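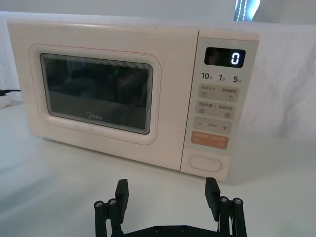 Midea countertop microwave, display at 0.

Stenwood Kitchen Appliances: Microwaves
Gallery updated August 5, 2019

This page covers the cream model in the Stenwood listing, item 113. Check the panel layout against your own unit before ordering overlay labels. The quick-time labels read 10 seconds, 1 minute and 5 minutes. Plus and minus share one pad, and the orange pad is at the bottom. 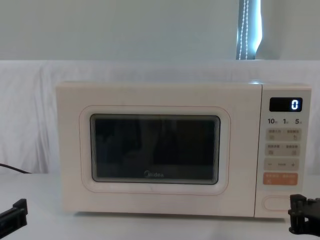

Door and control panel are separate sections with a thin seam between them. Measure the panel from that seam to the outer side, and keep overlays clear of the display. English overlays are sold in packs of 2 under the Pudent name. Trim with a sharp blade and round the corners before applying.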